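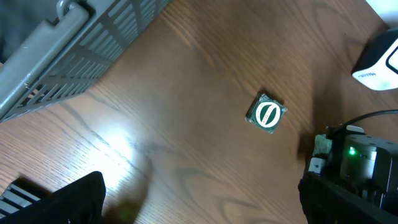 Den Korb von Bistadach habe ich vor vier Monaten gekauft, in der grauen Ausführung mit klappbarem Griff, und seitdem steht er bei uns fast jeden Tag auf dem Tisch. Ich sammle darin alles, was nach dem Kaffee sonst herumliegt: Löffel, Servietten, kleine Süßigkeiten. Die Wand ist ein Gitter aus rechteckigen Schlitzen, man sieht also immer, was drin ist. Für so kleine Sachen wie das quadratische Päckchen in grüner und silberner Folie neben dem Korb finde ich das sehr praktisch, denn sie fallen nicht durch.

Der Griff ist dick und liegt gut in der Hand. Wenn man ihn nicht braucht, legt man ihn nach unten an die Seite. Am Anfang ging das Gelenk ein wenig schwer, nach zwei Wochen war es besser. Leider ist der Kunststoff empfindlich – auf dem Griff habe ich schon ein paar kleine weiße Schrammen, obwohl ich vorsichtig bin. Mit einem feuchten Tuch gehen sie nicht weg.

Der Hersteller erlaubt bis zu 4 Kilogramm. Ich habe einmal Äpfel darin getragen und der Boden hat sich nicht gebogen. Auf unserer Holzplatte mit der starken Maserung hat der Korb bis jetzt keine Kratzer gemacht, das war meine größte Sorge.

Mein Nachbar Folke Torvik hat den ähnlichen Korb von Plument. Der ist etwas leichter, aber der Griff lässt sich nicht umlegen, und im Schrank nimmt er deshalb mehr Platz. Ich würde wieder den von Bistadach nehmen, nur vielleicht in einer helleren Farbe, wegen der Schrammen.

Ferenc Antal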